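Print this page | E-mail this page to a friend

How do I clean a printed paper globe lampshade without wrecking it?

Tobiloba Anozie

Hi all, hoping somebody has done this before. I have a big round white shade in the living room, printed with a grid of thin gray lines and dotted black ones, and an old-fashioned scrolly picture frame with pink flowers inside it. I bought it secondhand through Stuvby and I love it more than I should. It has picked up a winter's worth of dust and there's a grayish patch near the bottom that I think is from cooking.

I'm not even sure it's paper. It might be a stiff fabric or some kind of plastic film, the seller didn't know. I tried a dry duster and it just pushed the dust along. Can I use water on it? And do I need to take the whole thing down first? I'd like to get it done before my sister visits in November.

Print | E-mail

Clarnon77

Never put water on paper!! Vacuum it.

Print | E-mail

hodow_lane

Vacuuming is fine but please put the soft brush on and turn the suction way down, I dented one of mine learning that.

I have three of these round shades and the first thing I'd do is find out what you've got. Turn the light off, let the bulb cool completely, then dab a barely damp cotton swab somewhere up by the top opening where it won't show. If the spot goes dark and soft, it's paper and you stay dry from here on. If the water just sits there, you've probably got plastic or a coated surface and you can be a little braver. Test the printed part too - ink can lift even when the material underneath is fine, and you don't want to lose any of that scrollwork.

For dust I use a wide, clean makeup brush and go from the top down, holding my other hand flat inside the shade so it doesn't flex. For the cooking patch, try a dry soot sponge (the rubbery kind, hardware stores have them). Press and lift, don't scrub. If your test says water is OK, put one drop of dish soap in a paper cup of lukewarm water, dip a soft cloth and wring it out until it feels almost dry.

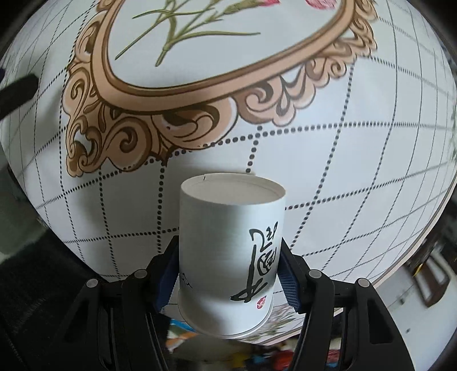
Change the water as soon as it looks cloudy, or you'll be wiping the dirt right back on. I do a patch the size of my palm and dry it with a second cloth before I move along. Gray lines like yours will show a tide mark if you leave a wet edge sitting, ask me how I know.

As for taking it down, I would if you can reach it safely. Mine lifts off once the ring is unscrewed and I set it in a big mixing bowl lined with a towel so it can't roll. Leave it there overnight before you hang it back up.

Print | E-mail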